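Home Cells Checklists Grippers Archive

Wirnari cable cell: the walk-round checklist, with my comments

by Arash Zarei

93 shares | 9 comments

The list has been taped inside the cabinet door at Widlow since February, and so many of you wrote in for it that I've typed the whole thing up, pencil notes and all. There are 13 checks. It's the start-of-shift round for one cell, the Wirnari, which lays cable along a rail with a two-finger gripper and a camera at the wrist. Your cell will be different! Take what fits, and let the manual for your own arm win wherever we disagree.

Checks 1 to 6 are done with the arm stopped and locked out. Checks 7 to 13 need it powered in turns, so read the note in the middle before you start those.

STOPPED AND LOCKED OUT

1. Lockout on, key in your pocket.
Comment: Your own pocket. Try the start button once the lock is on and watch nothing happen. Initial the sheet now, before the round gets going.

2. Both emergency stops pressed, looked at, released.
Comment: The one on the rear post gets bumped by the parts cart and its collar works loose. Turn the collar by hand. If it moves at all, tighten it and write it down. The live test of the stops comes later, at check 7.

3. Guard panels and door switch.
Comment: Push on every panel at waist height. Open and close the door and feel for the switch tongue going in cleanly. It shouldn't need a shoulder.

4. Rail fixed at both ends.
Comment: Hold the rail near its upper end and try to twist it. I love this check, because a hand picks up play long before the placement errors show on the screen. We had a week of cables going in slightly crooked and the whole crowd of us were staring at camera settings, and then Eustaquio Montes leaned on the rail and it creaked. One bolt! Mark: firm, or play found. Don't write "OK" on this line, it's been used to mean both.

5. Ties and mounts on the rail.
Comment: Every mount has to sit squarely in its groove, and every loop has to hang open toward the side the cable comes from. We preset the ties as loose teardrops with the heads already engaged, and leave them roomy enough for a plug to go through. Put a fingertip on each mount and push along the groove. A mount that slides gets reseated, and if it slides again it goes in the bin. Look into the loops from the side as well, at the height of the rail — from overhead a loop that has folded flat can look perfectly healthy. And check where the spare USB cable has been left. Plug hanging clear of the rail is fine with us. Plug resting on it is a fail.

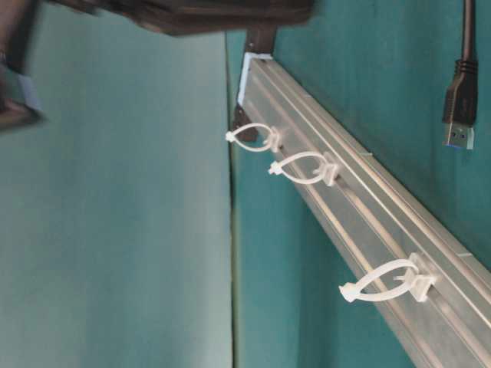

Tie tails are the other half of check 5. We leave them short, and we want the cut ends square. A tail cut at a slant is sharp enough to open up a knuckle, and it will also score a cable jacket if the cable is dragged over it all shift. Flush cutters live on the hook by the door. If they aren't on the hook, find them before you go any further, and look inside the cell first.

6. Backdrop clean and flat.
Comment: Wipe with a dry cloth. Loose scraps of tie on the backdrop get picked up by the camera and the program may try to reason about them, with entertaining results. Press down any corner that has lifted.

BEFORE YOU POWER UP

Walk the full way around. Look for tools on the base plate, the cloth from check 6, your phone. Say out loud that you're powering up, even if you think you're alone. Speed stays on the reduced setting until check 13 is signed, and you stay outside the door for every movement.

POWERED, REDUCED SPEED

7. Emergency stops, live.
Comment: Start the slow sweep and hit one stop. Reset, start again, hit the other. The arm has to stop both times and has to stay stopped until it's reset from the panel. Any doubt at all and the cell is down. Please don't test the same button twice and sign for both; I've done it, and Trevor Ashworth caught me, and he was right to be loud about it.

8. Door switch, live.
Comment: Same sweep, open the door. Same result wanted.

9. Home position.
Comment: Send it home and compare the joint marks. We put a line of paint pen across each joint and it's the best bit of maintenance gear in the building, I swear. If the lines don't meet, stop and call whoever did the last service.

10. Gripper fingers.
Comment: Back to locked out for this one. Ours are printed, black, and they last beautifully if you look at them every day. Wiggle each finger by its tip. Check for cracks starting where the hollow part meets the sloped face, and for layers that have begun to separate. Brush the dust out of the hollows with the soft brush (the stiff one takes the surface off). We change the pair at up to 2,000 cycles even when they look good, and the old ones go to the training bench at Kershaw.

Fingers have to match. A new left with a worn right will grip off center and you'll be chasing it all afternoon.

11. Wrist camera.
Comment: Lens cloth, one pass. Then bring up the live view. Both fingertips should be in it, low down and one on each side, and the gap between them clear enough to see a holder and the cable running through it. If one tip has wandered out of view, the bracket has been knocked. Tighten it and redo the camera calibration before you touch anything in the program. It's so tempting to nudge an offset and get going! Offsets hide things, and the next shift inherits them.

12. Cable path past the fingers.
Comment: Jog slowly to the middle of the rail, stop, and look at where the cable lies in relation to the inner faces. Close to a finger is allowed. Pinched under one, or pulled tight between two holders, is a fail. We like a bit of slack between holders, a lazy curve you could get a fingertip under. Write down which holder you were at when you looked.
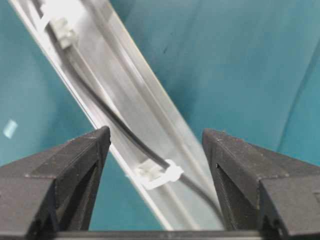
Can I do check 12 with a scrap of cable if the real one hasn't been loaded yet?

Use the same type of cable you're going to run, with the same thickness and jacket, and a scrap of that is fine. A thinner piece will pass the check and tell you very little about the shift ahead. Keep a good scrap in the drawer and replace it when it takes a set.

13. One full slow cycle, watched to the end.
Comment: Stand outside the door with a hand near the stop. Watch the cable, and listen. A healthy cycle on our cell has a sound you get to know: the soft click of the fingers, a pause, the click again. If it passes, sign, put the speed back to normal, and watch one more at normal speed before you walk away. I still enjoy that second one every single morning.

WHAT GOES ON THE SHEET

Name, time, and a mark for each check. If a check fails, put what you found and what you did, in words. "Fixed" isn't enough. "Mount slid, replaced, holds now" is great. If a check was skipped, write skipped; a skipped line is far more useful to the next person than a tick that isn't true.

The whole round takes me nine minutes when nothing is wrong. New people take a good deal longer and they should. Please don't race it.

SMALL STUFF I KEEP IN THE DRAWER

Spare ties and mounts from the same batch as the ones fitted. A second pair of fingers, matched and marked left and right. Paint pen. Soft brush. The Stelholm torque driver, which goes back in its case after use, set to its lowest mark. Lens cloths in a bag with a zipper, because a dusty lens cloth is worse than none.

Next up is the monthly list, which covers the base bolts, the cabinet filters and the cable dress along the arm itself. I'm still arguing with Trevor over how to word the filter check.

Share Print Save

9 comments, showing 4

Gregor Sutherland
The paint pen lines! We started doing this after your last post and found a slipped joint in the first week. One question on check 5, do you replace the ties after every cable or can you back them off and use them again?

Arash Zarei
Once a tie has been pulled tight on a cable we cut it off and fit a new one. The loose preset ones we leave in place until they're used or look tired. And hooray for the slipped joint!

Neville Hulme
I'd put check 10 ahead of 7. If you're locked out already for the first six, do the fingers then and save yourself a lockout. We run it in that order and it works well.

Arash Zarei
Neville, good point, and I think I'll move it. It sits where it does because the arm parks high at the end of a shift and I can't reach the fingers until it's been sent home. If yours parks low, do it your way. I'll try a lower park position and change the list if it sticks.

Older comments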